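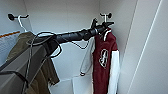
Coat closets — please read!

Quick one before the April rush. The narrow white closets at Villanueva are for jackets you're wearing that day. Not the whole winter. Two hooks, one hanger on each, thats it. Olive jacket on one, maroon varsity on the other, done — still room to get an arm in.

Hangers go back on the hook when you leave. We bought 69 last fall and I've no idea where they all went. Check your car.

Anything left over after 7 pm goes in the lost and found bin by the Groren room. Bulky parkas, same deal, take them home pls. Spare hangers or questoins, see Lyle Kasprzak.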